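Zhuravel Institute of Applied Studies

The Zhuravel Institute of Applied Studies, usually called the Zhuravel Institute, is a public institution of higher education in the town of Jaltov. It teaches agriculture, food processing, surveying and teacher training, and it operates an extension service for the rural districts around the town. Its main campus stands on the east bank of the river, with a second site at Pliden.

History

The institute began as a winter school for farm managers. Classes were first held in rented rooms above the Jaltov grain exchange, and students were expected to return to their home farms for the planting season. The founding charter required the school to admit the children of tenant farmers on the same terms as those of landowners, a provision that was kept in every later version of the document.

When the grain exchange closed, the school took over the entire building and added a chemistry laboratory, a seed room and a small library. Enrollment rose to 200, and the district council approved the purchase of land across the river. The move was carried out in stages. Agricultural courses transferred first, while the teacher training department remained in the old building until its new lecture hall was finished.

The name Zhuravel, previously that of the estate on which the campus was built, was adopted when the school gained the right to award degrees. Older graduates often continued to call it the Winter School, and the alumni newsletter still carries that title. 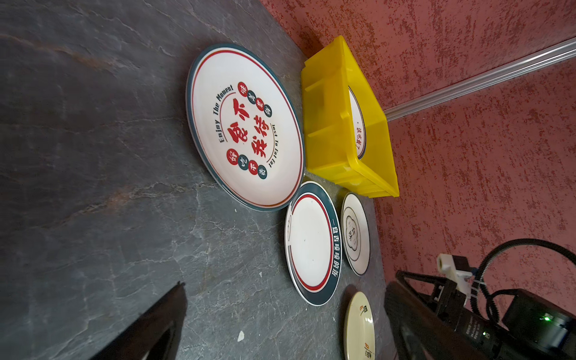 Severyn Kobzar, a soil scientist, served as rector during the period of expansion that followed. He reorganized the departments into faculties, opened the Pliden site and placed the extension service directly under the rector's office. His decision to end instruction in forestry was disputed within the institute, and part of the forestry staff left for other schools. The subject was restored after his retirement as a minor field within the Faculty of Agriculture.

Organization

The institute is divided into 4 faculties: Agriculture, Food Processing, Surveying and Land Records, and Education. Each is headed by a dean elected by its teaching staff. The rector is appointed by the district council from a list submitted by the academic senate and may serve no more than two terms.

The senate includes elected student members, who vote on all matters except appointments and individual grades. Its meetings are open to the public, and minutes are deposited in the main library. The budget is reviewed each November, before the council sets its grant for the following year. Tuition is charged only in the evening division.

Extension service

The extension service offers short courses, soil testing and advice to growers. Field staff keep regular office hours in village halls and visit farms by request. During the winter months, the service runs a lecture series that repeats the original curriculum of the school in a shortened form — bookkeeping, crop rotation, animal health and the repair of tools.

The best known of its programs is Budonance, a system of shared demonstration plots. Under the program, a village provides the land and labor, and the institute supplies seed, records and a supervising agronomist. Results are published in a yearly bulletin sent to participating villages. The program had 66 plots as of November 15, 2018.

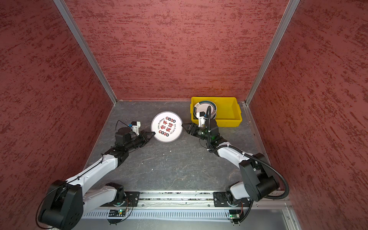
Haiyan Guo, an agronomist who directed Budonance, introduced the practice of publishing failed trials alongside successful ones. She also required that each report be reviewed by the growers who had worked the plot before it went to press. Her handbook on plot records is used in the institute's introductory agronomy course.

Campus

The main campus is arranged around the former estate orchard, part of which is still maintained for teaching. The library, the senate chamber and the Faculty of Education occupy the north side. Laboratories and the dairy building lie to the south, closer to the road. The former estate house contains the rector's office and a reading room for the extension archive.

The Pliden site is used mainly by the Faculty of Surveying and Land Records. It includes a training field, an instrument store and a hostel for students enrolled in the summer survey course. A bus links the two sites during the teaching year.

Student life

Most students come from Jaltov and the neighboring districts. A student union manages the dining hall under an agreement with the institute and publishes 2 periodicals, one devoted to campus news and the other to essays and translations. The annual harvest fair, held on the old orchard grounds, marks the opening of the academic year.

See also

Agricultural extension
Teacher training
Land surveying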